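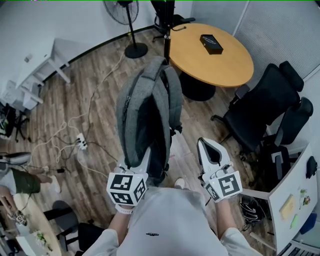
A grey backpack with a zip along one edge.

Ristham bag swap is back this November

I'm Tamsin Tamihana, and I'm thrilled to say our school bag swap is on again at Boyer Hall! Last year 301 bags came through the doors and 194 went home with someone new - I still can't quite believe it.

Bring any rucksack, satchel or sports bag you've finished with, pockets emptied please (we found six house keys last time). Doors open at 7 in the evening and it's free to get in. Jacqueline Roussel will be at the mending table with her zips and thread, so broken ones are welcome too.

Press are very welcome - ask for me or Gaëtan Perrin at the hall.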